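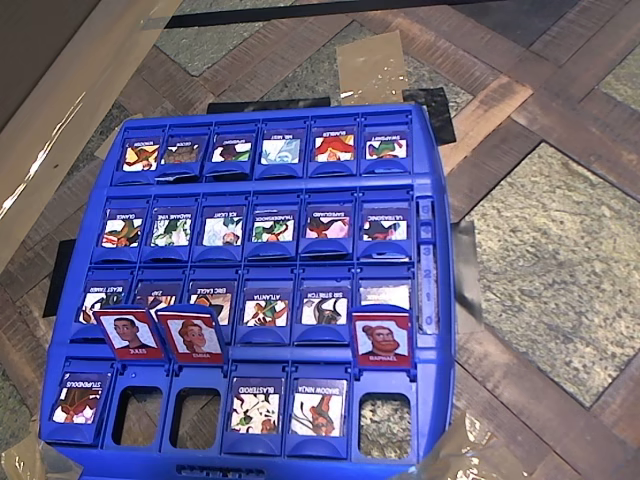
Figure 7.1 Most of the cards on this board are flipped down, and three red-bordered cards are still standing.

Print this page | E-mail this page

Filed under: Senior Maths > Unit 2 > Sorting and Searching

CHAPTER 7
Asking Good Questions: Searching by Halves

In April the public library at Sinstead lost track of a book. The catalogue said it was on the shelves, but it was not in its place. Fengying Xue, who was on the desk, had 300 books on the trolleys that had come back from the bindery that morning, and a reader waiting. She could have picked up each book in turn. The trolleys had been loaded in call number order, though, so she went to the middle of the row, read the spine there and saw that the number she wanted came later. That ruled out every book to the left. She went to the middle of what remained and did the same again. She had the book in her hand after eight spines.

This chapter is about the method she used and where else it can be applied. You will meet it in guessing games, in fault finding, in medical testing and in the way a computer looks up a name. The mathematics behind it is the mathematics of powers of 2, which you studied in Chapter 4. If you are unsure of the index laws, go back and work through Exercise 4C before you start.

7.1 Yes or no

Many children's games depend on questions that can only be answered yes or no. One player has chosen a character in secret and the other tries to find out which. After each answer, the characters that no longer fit are turned down. A player who asks "Is it Tamer?" is taking a chance. If the answer is yes, the game is over, but if it is no, only one character has gone. A player who asks "Does your person wear glasses?" will remove more characters on average, provided that a fair number of them wear glasses and a fair number do not.

Suppose there are 16 characters, all equally likely. A question that splits them evenly leaves eight, whatever the answer. The next leaves four, then two, then one. Four questions are enough. With 32 characters you need five, so doubling the number of characters adds only one question. In general, n questions can separate at most 2 to the power n possibilities.

An even split is not always available. Seven characters can be divided into three and four, and that is close enough for most purposes. An uneven split does less work in the worst case, as you will see when we draw decision trees in Section 7.3.

7.2 A fault in a line

Jad Masri looks after the irrigation at Jarman, a citrus block with a single main pipe and 183 outlets along it. One morning there was water at the first outlet and none at the last. Somewhere between them the pipe was blocked. Testing each outlet from the pump end might have taken him all day. He drove to the outlet nearest the centre, opened it and found it dry, so the blockage was upstream. He then tested halfway back towards the pump.

Two things made this possible. The outlets were in order along the pipe, and a single test told him which side of it the trouble lay on. If there had been two blockages, the same tests would have found the one nearer the pump, and he would have had to clear it before looking for the other. Keep this in mind when you reach Question 9.

Note also that a test has a cost. The drive to the centre of the block was a long one, while the outlets by the gate could be checked on foot in a few minutes. When some tests are cheaper than others, halving may not be the best plan - we return to this in Section 7.6.

Before you begin

Work in pairs for this activity. You will need a dictionary with at least 30 pages.

1. One partner chooses a page number and writes it down. The other finds it using only the question "Is it higher than ...?" Record how many questions were needed.

2. Repeat the activity, but this time the guesser must start from page 1 and go up one page at a time. Stop when you have had enough, and record how far you got.

3. Before playing a third time, work out the greatest number of questions a careful guesser could need for your dictionary. Show your working.

4. Majdi says that halving works just as well on a pile of unsorted exam papers. Write two or three sentences explaining whether you agree.

Key terms in this chapter: binary search, decision tree, worst case, expected value, ordered list.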